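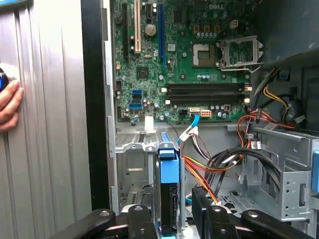
Ticket 776: Dell tower, fans spin up, no picture

Status: Solved, left open for comments
Queue: Clundura bench, desktops
Reported from: Kiltommont reading room
Opened: July

What's happening

Press the power button and the fans come on, the light on the front comes on, and the monitor says no signal. It stays like that until you hold the button down. Sometimes (maybe one try in four?) it shuts itself off and starts over. It was fine before the move to the new desks, and it rode across town in the back of a car.

Tried before opening this ticket:
Different monitor, same thing.
Different video cable, same thing.
Different wall outlet, same thing.
Keyboard and mouse unplugged, same thing.

I love this kind of problem, so I grabbed it as soon as it came in. Everything below is in the order I did it.

9:10 am
Unplugged it, held the power button in for a bit, opened the side and laid the case down. A little dust but really not bad for a machine that has spent its life under a public desk. All the big cables looked seated. Pushed on them anyway. No change.

9:35 am
Pulled the memory, every stick, and tried to start it with none in. I wanted to hear it complain. It didn't beep at all, it just sat there with the fans going. That made me look past the memory and toward the processor, or the board itself (please not the board).

10:05 am
Heatsink off, old paste wiped away, bracket open, processor out. I went over the socket with a flashlight and a magnifier for longer than I want to admit. The contacts all lined up in neat rows as far as I could see, no bent ones, no paste down in there. Very happy about that! With the processor and memory out the board is wonderfully easy to check. The coin battery sits between the cream slot and the long blue one, so I took it out and measured it: low, but still alive. Fresh one went in.

The underside of the processor had a smear along one edge. Could be old paste, could be a fingerprint. Cleaned it with alcohol and a lint-free wipe and let it dry.

10:40 am
Put everything I'd pulled on the parts board while I had my coffee. If you haven't used one of these for a teardown yet, please try it, I'm completely sold. Every part has its own holder, so if a holder is full, something still has to go back in the computer. My old way was a dinner plate and a lot of hope. 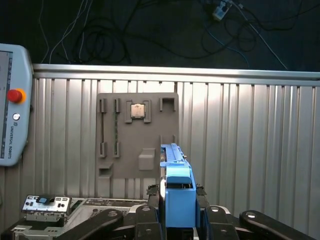

Parts board: processor in its square holder, green strip in a slot to its left.

11:15 am
Processor back in, bracket closed, new paste, heatsink on, one stick of memory only. Power on.

WE HAVE A BEEP. And then a picture! It stopped to grumble about the clock, as you'd expect after a battery swap. Set the time, saved, restarted. Came back up on its own.

11:30 am
Added the rest of the memory one stick at a time with a restart in between. The last stick brought the no-picture problem right back. Took it out, fine. Put it back, dead. Moved that same stick to another slot, dead. Put a known good stick in the slot it came from, fine.

So there may well have been two things wrong. The bad stick is certain. I can't prove the smear on the processor mattered, but the silence with no memory installed is hard to blame on a stick that was lying on the bench at the time. Both are dealt with.

12:20 pm
Memory test on the good sticks. It crawled up to 80 percent and seemed to stay there forever, then finished clean. Don't stop it early if you run the same test, it gets there. Processor topped out at 69 C under load with the side on, and I'm comfortable with that.

1:30 pm
Last job was the hard drive, which I hadn't suspected but wanted to look at while I was in there.
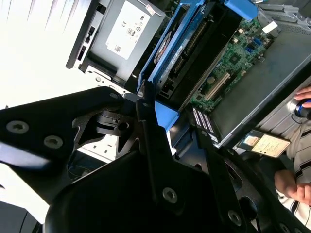 Drive noise was the one thing in the original report I nearly skipped: a buzz, mostly in the mornings. I couldn't get it to buzz on the bench with the case open, but with the side on I could, faintly. Pressing on the drive stopped it. If you want to check yours, look for the bright blue plastic carrier right beside the grey power supply, with the blue handle at the top. I slid mine out, put the drive back so it sat flat, and pushed the carrier home until it clicked. No more buzz. The drive's own health check passed too.

2:15 pm
Closed up and soak tested in the Mokoena room, sixteen restarts and then a long video. Every restart gave a picture. Copied this log over to Pillberg so the front desk can find it.

What fixed it

One bad stick of memory removed. Processor taken out, cleaned and reseated with new paste. New coin battery. Drive carrier reseated for the buzz.

Still to do

Order a matching stick. The machine runs well without it, a little slower with lots of tabs open.
Check the other towers that made the same trip. If one of them does the fans-but-no-picture thing, start by trying it with a single stick before you go anywhere near the processor.
The bad stick is in an envelope marked BAD in the second drawer. Please don't rescue it!

Comments

Kiltommont front desk: It's back under desk two and it came up the first time. The buzz is gone, several people noticed. Thank you!

Clundura bench: So glad! Shout if it does anything odd on a cold start. The new stick should fit with the machine where it is, so there's no need to bring it back.

Kiltommont front desk: One question, the clock was an hour off this morning. Is that something to worry about?

Clundura bench: Nope, that was me, I set it by hand and got the hour wrong. Change it once in the date and time settings and it should hold with the new battery in.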